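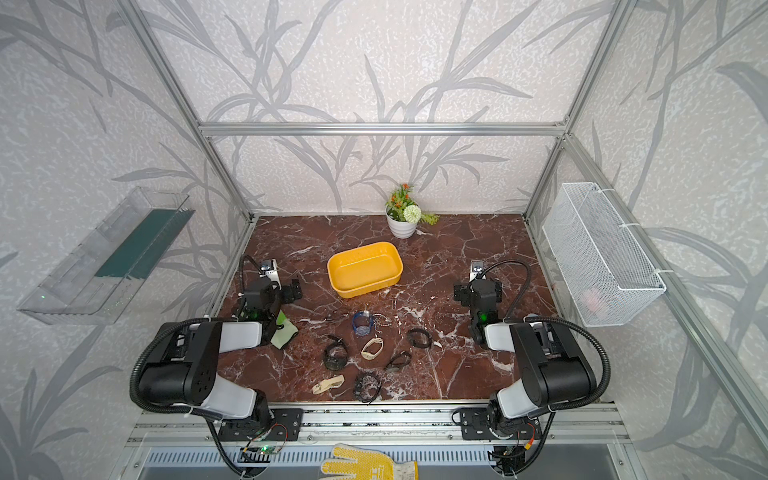

Section 4. Snagged and Pinned Items: Stopping, Clearing and Restarting the Cell

4.1 Scope

This section applies to two-arm tabletop cells of the Hennessy type used for sorting small wearable items such as watch bands, straps, chains and pieces of thin fabric. It sets out what the operator shall do when an item is caught in a gripper, held between a gripper and the tabletop, or wound onto a camera cable. It also describes the fault that led to the present revision.

Routine start-up is covered in Section 2. Gripper replacement is covered in Section 6 and is reserved for trained service staff.

4.2 Background to This Revision

In October, a cell at the Astthorpe site continued a sorting cycle while a strap was held under the tip of one gripper. The arm controller read the added resistance as normal contact with the tabletop and did not stop. When the arm lifted, the strap came with it and caught on the cable of the wrist camera. The cable was pulled partly out of its connector, the camera picture was lost, and the arm completed its move without it.

No person was injured. The operator on duty pressed the stop button, but then reached into the cell before arm power had been removed. Grembridge has treated that second event as the more serious of the two.

The log from the affected cell held 1,447 completed picks before the fault. Almost all of the earlier contact warnings had been cleared from the screen without an entry in the cell record. Under this revision, every contact warning shall be recorded.

4.3 Cautions

CAUTION: The stop button halts motion. It does not remove power from the arms. An arm that has halted may still move when an item under load is pulled free.

CAUTION: A lit indicator on a gripper must not be taken as a sign that it is safe to reach in. The indicator reports the state of the gripper only.

CAUTION: Do not pull on a strap, chain or piece of fabric that is held by a gripper. Release the gripper by the steps in 4.4.

NOTE: Grip gloves protect against scrapes and improve hold on smooth straps. They give no protection against crushing between a gripper and the tabletop. Gloves shall be kept off the tabletop while arm power is on.

4.4 Clearing a Snagged or Pinned Item

1. Press the stop button. Wait until both arms are still.

2. Check on the operator screen that the cycle is shown as HALTED. If it is shown as PAUSED, press the stop button again. A paused cycle can resume without further warning.

3. Look at the item from outside the cell. Note which arm is involved and whether the item touches a camera cable.

4. If the item is under a gripper tip, select MANUAL, then the arm concerned, then RAISE. Raise the gripper at the slowest speed, one step at a time, until it is clear of the item. Keep hands outside the cell.

5. If the item rises with the gripper, stop at once. Do not continue to raise the arm. Go to step 7.

6. If the item stays on the tabletop, continue to step 8.

7. Select OPEN for the gripper concerned. If the item does not drop, leave the gripper open and continue. The item will be removed by hand after power is off.

8. Turn the arm power switch to OFF and fit the lockout tag. Support is not required for the arms in the normal rest position. In any other position, the arm may sink when power is removed, and the space below it shall be kept clear.

9. Wait 2 minutes.

10. Remove the item. Work from the free end toward the gripper. Cut the item if it is wound around a joint or a cable. Sorting items are to be regarded as expendable.

11. Place the removed item in the reject bag. Do not return it to the tabletop or to the sorting tray.

4.5 Inspection Before Restart

Inspect the following points on both arms, including the arm that was not involved:

a. Gripper tips: no fibers, broken chain links or pieces of strap left between the contact faces.

b. Wrist camera: casing firm on its mount, lens clean.

c. Camera cable: no cuts or flat spots, connector fully seated, loop free to move through the full travel of the elbow.

d. Base plate bolts: no visible movement against the rail.

e. Tabletop: no chips or scratches in the working area.

If any point fails, leave the lockout tag in place and report the cell as out of service.

NOTE: Strong patterns in the tabletop or walls can make narrow straps harder for the wrist cameras to find. If contact warnings repeat with the same type of item, run the surface check in Section 3 before assuming a gripper fault.

4.6 Restart

1. Confirm that no hands, tools, gloves or loose cables are within reach of either arm.

2. Remove the lockout tag and turn arm power to ON.

3. Run HOME at reduced speed and watch both camera cables throughout the move.

4. Run 3 test picks with a single item on the tabletop.

5. If no warning appears, return the cell to normal speed.

If a contact warning appears during the test picks, stop the cell and do not attempt a second restart in the same shift.

4.7 Records

The operator shall enter the arm, the type of item, the step at which it was freed and the result of the inspection. Entries shall be made before the cell is returned to normal speed. Cells fitted with Asow control software before the October update do not save contact warnings after a power cycle, and on these cells the warning text must be copied by hand.

Section revised 11th February. Replaces all earlier copies of Section 4.

2 comments
4 shares

Related items
Section 3: Camera and Surface Checks
Section 6: Gripper Replacement
Service notice: Wrist camera cable routing, Hennessy cells
Grembridge lockout tag procedure
Cell record form, blank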